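### 3.2 Gathering the demonstrations

We collected every example for the Saludo sorting task in simulation, and we want to spend a little time on how that went, as the choices we made early on shaped the data more than we had expected (and probably more than anything we changed in the model later). An operator steers both arms of the simulated robot at once through Plultard, our teleoperation program, and tries to bring a small object over to the tray of its own color. We kept 495 episodes out of 600 recorded. The rest were dropped when an object left the mat or the operator asked to throw the attempt away, and we were glad to let people do that as often as they liked.

Episodes are recorded in sittings of 10, with a rest after each one. Our first sittings were a good deal longer, and the motions in them grew hurried toward the end, so we left those out of the training set altogether. 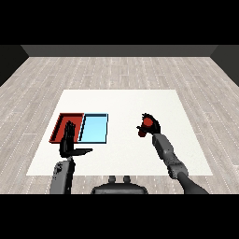 **Figure 4.** A red object held in the right hand during an episode of the sorting task, with the left hand open over the red tray.

One of the operators at Barkton felt that the left hand was the harder one to manage, and told us that keeping an idle hand out of the way took more thought than the grasp itself. "I'd forget I had it until its shadow crossed the tray," the operator added, and asked whether we might simply lock that arm in place. We talked it over at some length and decided to leave it free, hoping that the learned policy would pick up the small, careful habits people have when one hand waits for the other.

Each kept episode was then replayed in Drirnau, our labeling tool, and split by hand into reach, grasp, carry and release. Wherever two labelers placed a boundary differently, they watched the replay together and settled on one. It was slow going, but it gave us the segment labels used for training in Section 4.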